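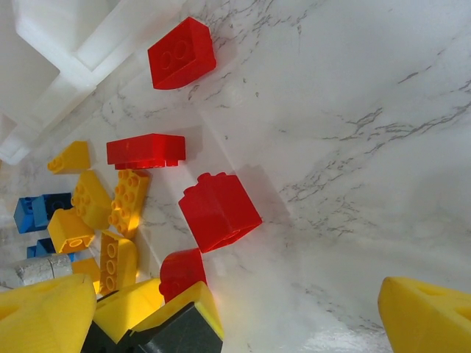
Chapter 4
Supported work: from the first meeting to the first wage

Many adults with a disability wish to work, and many of them have never been asked what kind of work they would like. In the town of Gillorov, where most of the cases in this book were collected, 120 adults were using a day service when our study began. Of these, 44 had told a member of staff that they wanted a paid job. The wish was written in their files, and in most files there was no next step after it.

This chapter is about the next step. It follows the work of a support worker during the first months, when a person leaves the day service for some hours of the week and begins with an employer. We use the words "supported work" for a real job with a real wage, where the worker receives help for as long as the help is useful. Training places without wage are treated in Chapter 6.

After reading the chapter you should be able to
- prepare a first meeting with a person who is looking for work
- write a job profile of one page
- agree with an employer on small changes in the tasks or the hours
- plan how the support will become less with time

You will need the terms "advocate" and "key worker" from Chapter 2. If you are not sure about the difference between them, please read that section again before you continue.

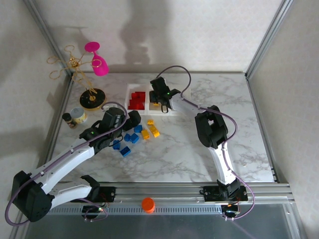 4.1 The first meeting

The first meeting should be short. In the Ovevmont service it lasts 40 minutes, and the person chooses the room. Some like to bring a parent or a friend, and this should be allowed, but the questions are put to the person and the answers are waited for. A silence of half a minute can feel very long to a new support worker - it is often only the time that somebody needs to find the words.

Begin with the ordinary day. At what time does the person get up? Which bus do they know? What do they do without being reminded? A man who keeps the tea cupboard of the day service in order has already shown a skill that a shop or a canteen can use, even when he himself does not call it a skill.

Do not speak about wages and benefits in detail at this meeting. The rules are difficult and a wrong number, once said, is hard to take back. Make a separate appointment for it, and write down together which papers the person has to bring.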